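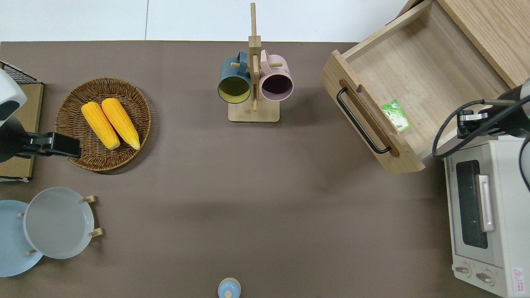 Is a "3-day" sweet corn seller at the farmers market pulling my leg?

Posted in Food & Cooking > Produce, 2024-10-06

There's a stand at the Skustura market that sells corn under a sign saying it stays "garden sweet for 10 days, no fridge needed." I bought a bunch from them in August and again last week. The first batch tasted fine the day I got it and like wet cardboard by the weekend. I complained and was told I must have stored it wrong, and that the variety, which they call Nemora, doesn't turn to starch the way old corn does.

I don't buy it. My grandmother used to put the water on before she went out to pick. Every kind of corn I've ever eaten goes downhill fast. Is there really a variety that holds for ten days on a counter, or is that just something you print on a sign? And does it matter if I husk it right away? I've been husking everything when I get home to save room.

lapointe_road_garden

Your grandmother had the right idea for the corn she was growing. Older sweet corn loses a lot of its sugar in the first day at room temperature. The newer types, the ones seed catalogs label "supersweet" or sh2, start with more sugar and turn it into starch much more slowly, so there is something behind the claim. I can't find a Nemora in any catalog I own. It could be a name the stand made up for something ordinary, so ask them what it says on the seed bag. A grower who won't answer that is telling you something.

Ten days with no fridge is a stretch for any of them. Even when the sugar hangs on, the kernels dry out and dent, and you get that chewy skin. I'd give a supersweet a week in the refrigerator and be a little suspicious of it by the end. On the counter I'd eat it the same day or the next.

Husking early is probably hurting you. Leave the husks on until you cook. If you've already stripped it, wrap it tight in plastic and put it in the coldest part of the fridge. Don't soak it, whatever the internet says. I tried that and got moldy tips.

Also, "picked this morning" is worth asking about too. At a lot of markets it means picked yesterday afternoon and driven around in a hot truck. Feel the cut end of the stalk. If it's brown and dry, that ear has been off the plant for a while.

serov3000

all corn is sweet if you put enough butter on it. I leave mine in the garage and never had a problem

oldporch105

I'd ignore the garage advice unless your garage is a refrigerator.

One thing to add to the first reply. If you end up with more than you can eat in a couple of days, boil it for 3 minutes, cool it in ice water, cut it off the cob and freeze it. It won't be corn on the cob anymore but it's good in chowder, and it beats watching it go stale while you argue with a sign.

As for the stand, buy one ear next time and eat it that night. Then buy one more and leave it out for as long as they say. Costs you next to nothing and you'll have something to tell them besides "it tasted bad." I doubt they've ever run that test themselves.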